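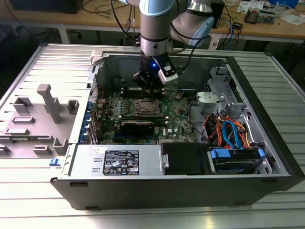 Do I have to take the graphics card out before I add memory?

Usually you can leave it in. Take it out only if it stops you from opening a latch or seeing the whole slot.

Section 4. Adding memory to a used desktop tower
Bostano refurbishing guide, revised November 7, 2022

Much of the advice that comes with memory kits is written to sell memory kits. Before you open anything, check whether the computer is short of memory at all. Open the programs you normally use, leave them open, and look at the memory reading in the system monitor. If a good part of it is still free, more memory will not do much for you, whatever the box says. A slow tower with plenty of free memory more often has an old hard drive or too many programs starting at once.

4.1 Before you start

1. Find the model number of the tower and look up which memory it takes. Type matters more than brand. DDR3 will not go into a DDR4 slot, and laptop memory will not go into either of them.

2. Write down the largest module the board accepts. Sellers' compatibility lists are generous. Trust the maker's service manual over the Meireles catalog, including our own copy of it.

3. Shut down the computer from the menu. Sleep is not off.

4. Pull the power cord from the wall, then press the power button and hold it for a few seconds.

Caution: Never open the power supply. There is nothing inside it you need for this job, and it can hold a charge after the cord is out.

4.2 Opening the case

5. Lay the tower on its side on a firm, flat surface, with the removable panel facing up. Carpet is a poor choice.

6. Release the side panel and lift it away. On many office towers it comes off without tools. If it won't move, look for a lock or a screw at the back before you pull any harder.

7. Touch bare metal on the chassis. Do it again each time you come back from somewhere else. A wrist strap is fine if you own one. The Grunitz strap we tried had a clip that kept letting go of the case, and a strap that isn't connected does nothing.

Note: You will see it claimed that the case must be vacuumed first. Household vacuums can build up static. If there is dust in the slots, use short bursts of canned air and keep the can upright.

4.3 Putting the module in

8. Find the memory slots. They are the long, narrow ones near the processor socket. Do not confuse them with the expansion slots, where the graphics card goes.

9. Move any loose cable out of the way. Don't unplug drive cables to make room unless you have to. If you do, label them.

10. Open the latch at the end of the slot. Some boards have a latch at both ends, some at only one.

11. Hold the module by its edges and line up the notch with the ridge in the slot. If they don't match, you have the wrong module or it is the wrong way around.

12. Press straight down, one end and then the other, until the latch closes. This takes more force than most people expect. Stop if the board bends.

Caution: Do not put contact spray, grease or "conditioner" on the gold edge. Tatico sells a small bottle for this purpose and we have yet to see a module that needed it.

4.4 Checking the result

13. Put the side panel back, stand the tower up and connect the power cord, screen and keyboard.

14. Start the computer and go to the setup screen. The total should match what you installed. A 4000 MB reading on a 4 GB module is no reason to send it back, as part of the memory may be set aside for graphics.

15. Run a full memory test. Ours took almost 30 minutes on the last machine, and a larger amount will take longer. The quick test finds very little.

If the computer beeps or the screen stays dark, switch off, unplug, and seat the module again before you blame anything else. Then try it alone in the first slot.

Questions about this section go to Ghazal Bahrami at the parts desk. Have the tower's model number ready, and the label from the module too.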